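Lemisard – plier, trier, ranger : où en sont les machines ?

Fiche du jeu de données, version 4

À quoi sert ce dépôt

Lemisard rassemble des démonstrations de tâches ménagères réalisées avec un bras et une pince à deux doigts. La question de départ est simple et nous la trouvons passionnante : une machine peut-elle s'occuper du linge d'un foyer ordinaire, avec ses maillots de sport, ses torchons et ses chaussettes dépareillées ? Pour le moment, la réponse est « un peu, et pas toujours », mais ce « un peu » grandit de version en version et c'est un vrai plaisir à suivre !

Le dépôt contient 3 000 épisodes, dont 1 000 consacrés aux vêtements. Le reste couvre le rangement d'étagères, le tri de petites pièces d'atelier et la mise en boîte.

Contenu

episodes/ : un dossier par démonstration, avec la vidéo, les positions articulaires et l'ouverture de la pince
taches.csv : la consigne en français, la catégorie et le résultat (réussi, partiel, échoué)
decoupages/ : les listes d'entraînement, de validation et de test
outils/ : les scripts de lecture et de conversion

Les échecs sont conservés. Un pli raté en apprend souvent autant qu'un pli réussi, surtout quand on voit à quel moment le tissu a glissé. Si vous n'en voulez pas, filtrez la colonne resultat de taches.csv.

Prise en main

Clonez le dépôt, lancez outils/verifier.py, puis ouvrez un épisode avec outils/lire.py. Le script de vérification est lent au premier passage, laissez-le finir. La lecture demande 16 Go de mémoire si vous chargez un lot entier ; en flux, une machine modeste suffit largement.

Le format Wirier est pris en charge depuis la version précédente. La conversion vers Vida fonctionne aussi, sauf pour les épisodes très longs, qu'il faut découper avant.

Ce qui marche déjà

Saisir un objet rigide posé à plat, le déplacer, le lâcher dans une boîte : les politiques entraînées sur Lemisard s'en sortent bien, y compris avec des objets absents de l'entraînement. Le tri de pièces d'atelier est sans doute notre meilleure surprise. Tomos Lloyd a repris toute cette partie en mars, en variant beaucoup plus les positions de départ, et la différence se sent dès les premiers essais.

Les torchons, c'est encourageant. Deux plis nets, un dépôt propre – on regarde ça avec le sourire, même la vingtième fois.

Ce qui résiste

Le vêtement reste le gros morceau. Un maillot n'a pas de forme fixe : il faut trouver un bord, pincer une seule épaisseur, soulever sans tout entraîner, puis recommencer de l'autre côté. La vue au poignet aide énormément pour l'approche, moins pour la suite, quand le tissu passe devant l'objectif.

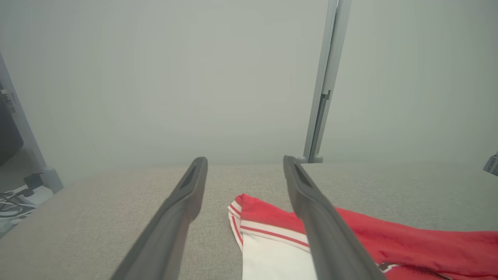

Les liserés et les changements de couleur donnent de bons repères visuels, au point que certains modèles s'y accrochent trop et perdent leurs moyens devant un tee-shirt uni. Nous conseillons donc d'évaluer séparément les vêtements unis et les vêtements à motifs ; les deux listes se trouvent dans decoupages/. Le découpage Acharya, plus sévère, réserve au test des coupes de vêtements jamais vues à l'entraînement.

Limites connues

Les vêtements pour enfants sont peu représentés. Rien sur le repassage, rien sur les boutons (on y viendra, l'envie est là). Les consignes ont été rédigées par une petite équipe et se ressemblent parfois beaucoup : si vous travaillez sur le langage, prévoyez de les reformuler.

Un bon score sur ce jeu ne dit pas qu'un robot saurait vider un panier de linge chez quelqu'un. Il manque le panier emmêlé, le chat et la table trop petite.

Contribuer

Les nouvelles démonstrations sont les bienvenues, surtout les draps-housses, que nous n'avons pas encore osé attaquer. Ouvrez un ticket avec la consigne envisagée et un épisode d'essai, nous regarderons ensemble le format avant que vous n'enregistriez la suite. Les corrections d'étiquettes passent par une simple demande de fusion sur taches.csv.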